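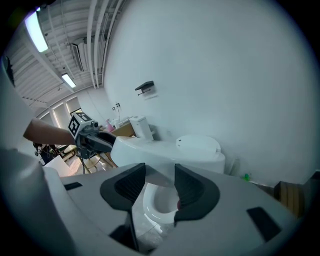
Bathroom fixture showroom

A bathroom fixture showroom is a sales space in which toilets, washbasins, faucets and bathroom accessories are set out for customers to look at before buying. It may be a separate store, a section of a building supply store, or a room attached to a warehouse. Toilets take up much of the floor in most showrooms because they are bulky and because buyers want to judge their height, shape and seat in person.

Floor displays

Toilets on display usually stand with the back toward a wall, as they would in a home. Most are not connected to water or a drain. The floor is often tiled, partly for appearance and partly because tile is easy to sweep and mop between deliveries. Fixtures that are new to the floor may be left standing on flattened cardboard, which protects the foot of the bowl and the tile under it from scratches.

Wooden pallets are common in showrooms that share space with a stockroom. Boxed toilets are heavy and are moved on pallets, and a pallet that has been emptied may stay on the floor until the next truck.

Types of toilet shown

The two-piece toilet has a separate tank bolted to the rear of the bowl. It is the least costly type to ship and repair, as either part can be replaced alone. The one-piece toilet has the tank and bowl formed together, with no seam between them. It is easier to wipe down but heavier to carry.

Smart toilets, also called integrated toilets, combine the bowl with an electric seat. Many have no raised tank, and from above they look like a long oval. Common functions are a heated seat, a washing nozzle, a dryer and automatic flushing. A power outlet is needed near the toilet, and a showroom will often have one model plugged in so that the seat and controls can be tried.

Wall-hung toilets are fixed to a steel frame inside the wall. They are shown less often in small showrooms because the frame and a false wall have to be built first.
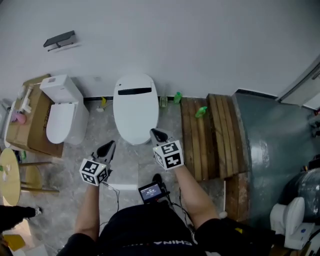 How much room does a toilet need?
Many plumbing codes in the United States call for a space at least 30 inches wide, with the toilet centered in it, and clear floor in front of the bowl. Local rules differ and should be checked before a model is ordered.

Materials and finish

Toilet bowls and tanks are mostly made of vitreous china, a clay body coated with glaze and fired in a kiln. The glaze gives the surface its gloss and keeps it from taking in water. White is the standard color. Seats and lids are made of plastic or, less often, of wood covered with paint or resin. A lid may close under its own weight or have a damped hinge that slows it down, and showroom staff are used to customers opening and dropping lids to find out which kind they have.

Labels are placed on the lid or the side of the tank. They may show the brand, the flush volume or a water efficiency grade. On dual-flush tanks the button on top is split into 2 parts – one for a full flush and one for a reduced flush.

Accessories

Toilet paper holders are mounted on the showroom wall near the toilets. A plain holder has a single bar. Another common form adds a flat shelf over the roll, wide enough for a phone or a packet of wipes. Black and dark gray finishes are sold beside chrome.

Small plumbing parts are kept within reach of the displays or behind the counter. They include supply hoses, wax or rubber seals, floor bolts and plastic pipe fittings. Cleaning bottles tend to collect along the foot of the wall, as white fixtures show dust and fingerprints.

Example of a small showroom

Paslow is a fixture dealer whose showroom opened in June on the ground floor of its warehouse. The manager, Na-rae Ok, arranged the floor by drain position, with brands mixed together. The main lines are Grellia, which supplies two-piece and one-piece toilets, and Prirkura, which supplies smart toilets. Accessories come from Tak. The Grellia 1489, a two-piece model, was withdrawn from the floor on February 22, 2020, and sold as a display item.

Display items

Showrooms replace their displays when a line ends, and the old pieces are sold at a lower price. A display toilet that was never connected is normally in working order, but the bolts, seal or manual may be missing. Smart models need closer checking – the seat may have been powered for long periods.

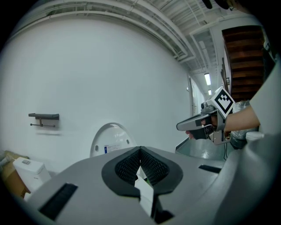
What should a buyer measure before visiting a showroom?
The most useful figure is the rough-in, the distance from the finished wall to the center of the floor drain. The width of the space, the position of the water supply and the swing of the door should also be written down.

Delivery

Toilets are delivered in cardboard cartons with molded inserts around the bowl. Tanks and seats may come in cartons of their own. The buyer is generally asked to check the china for cracks and chips before signing, as damage reported after installation is rarely accepted.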